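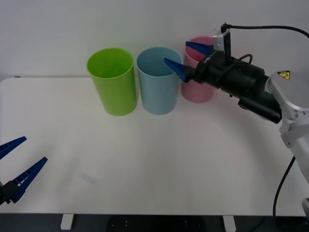

Plastic cups on a white table

Home Ask Browse Music Log in

Is the "remastered" Gelleck album worth buying again?

I've had the first Gelleck album on CD for years and like it a lot, apart from the vocals, which have always sounded a bit buried to me. The label (Flureler) has now put out a remastered vinyl version, limited to 1000 copies, with three extra tracks. The blurb says it is "the album as it was always meant to be heard". I've read that line on so many stickers that I don't believe it any more.

What I want to know is whether anyone has played the two side by side. Has somebody gone back to the original tapes, or is it the CD turned up a bit and pressed on coloured plastic? It says "newly transferred" on the shop page but doesn't say from what. I also can't find out whether the extra tracks are proper songs or the usual half-finished demos. My turntable is decent but nothing special, if that matters.

Posted by Over, 27 November 2021

Baird

I've got both, and I'd keep your money. I lined up the opening song on each and switched between them at the same volume, which most people raving about it haven't bothered to do. The new one has a bit more bass and the cymbals are less splashy. The vocals are exactly where they were. A remaster works from the finished stereo mix, so it can't really pull a singer forward without dragging everything else in that range along too. For that you'd need a remix, and I notice the blurb never uses that word.

As for the source, I wrote to the label and got a cheerful reply that didn't answer the question. Make of that what you like. It could be tape, it could be the old digital files. "Newly transferred" covers either if you're feeling generous.

The extras: one good song that should have been on the album, one instrumental that stops before it gets going, and a live version with a lot of chatting over it. My copy is number 640 and it has a click all through the start of side two. I'd wait for the download in December and buy the one good song on its own, assuming they let you.

flatfifth198

Bit harsh above. I think it sounds warmer and the sleeve is lovely. Mine has no clicks at all. Buy it before they go!!

Over

Thanks both. Warmer is what people said about the last reissue I bought, and when I got it home it was just quieter. Baird, did you try it on headphones as well, or only speakers? The vocals thing is the whole reason I'd be getting it.

Baird

Both. Slightly easier to pick out the backing vocals on headphones, in the slow song near the end. I wouldn't swear to it if you hid the sleeves from me.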